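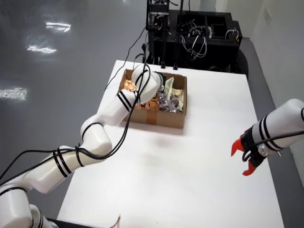

Two-Arm Build, Handout 4: Cables, Fingers, and the Snack Box

Rirkcombe Shared Workshop, evening course

Okay, picking up where we stopped. Both arms are bolted down, both talk to the computer, and you all know where the stop button is (if you don't, ask before you touch anything, I mean it). Tonight is cables first, then fingers, then the first proper picks out of the box.

1. Cable slack

I know, I know, cables. But this is where most of my own evenings went when I built my first arm at home, so bear with me. A cable that runs along an arm has to be long enough for the worst pose the arm can get into, and the worst pose is usually the arm stretched right out with the wrist tipped down, because that's when every joint is asking for a bit more length at once. So we set the slack in that pose. Put the arm at full reach, wrist down in the box, and only then close the ties.

What you want is a lazy loop at the elbow and another at the wrist. Too tight and you'll pull a connector. Too loose and the loop sags into the box and drags things around, and then you'll spend an hour blaming your code, like I did! Tie to the links and leave the joints free. Gion Frei uses hook-and-loop straps in place of zip ties and I've come around to his way of thinking, you will redo this more than once.

Then turn the wrist slowly, all the way one way and all the way back, at 7 percent speed. Watch the cable and ignore the screen.

2. Fingers

The red fingers have pointed tips with a bit of a hook on them. I like that shape for wrappers: it gets under a crimped end where a flat pad would just slide off. The downside is that a point puts all the force in one small place, so go easy. Start with the force setting at 100 and work up. Please don't go past 200 without asking me or Domenica Plattner. (These are the numbers in our own software, they aren't newtons. Vinzenz asked last time and it was a fair question.)

If you're printing your own set at home, print them lying on their side so the layers run along the finger. Standing up, they snap at the root. The file is in the course folder under Lornetti, which is just what we called the gripper project and never renamed.

3. Why snacks

Bars and foil packets are a mean little test. Crinkled foil throws glare in every direction, the packets change shape when you squeeze them, and they hide each other. A purple wrapper lying on silver ones can look like one big object to the software. A bar standing upright against the wall of the box is the other classic, there's hardly any room for a finger on the far side. My advice is to grab it by the top end and lift straight up. Deming Fu had some luck nudging the bar away from the wall first, so try both and write down which you used.

The box matters too. Keep it shallow, so the wrist housing has somewhere to go, and tape it to the table once you're happy with the position. A light cardboard box will go for a walk as soon as a finger catches the edge.

4. Sharing the table

One arm in the box at a time. The other one waits out over the table with its fingers open, well clear, and doesn't move until the first arm has backed out. In the script this is a single flag called box_busy. Set it before you go in, clear it after you're out. Aslak Nordin's version checks it again halfway down, which I thought was overkill until I read my own log from May, line 673. Copy Aslak.

For next time

Run your slack check again with the box moved a hand's width to either side. Bring your pick notes, the messy ones too. And if you want to start on the Palacios camera mount early, the drawings are in the folder, but check the hole spacing against your own plate before you drill.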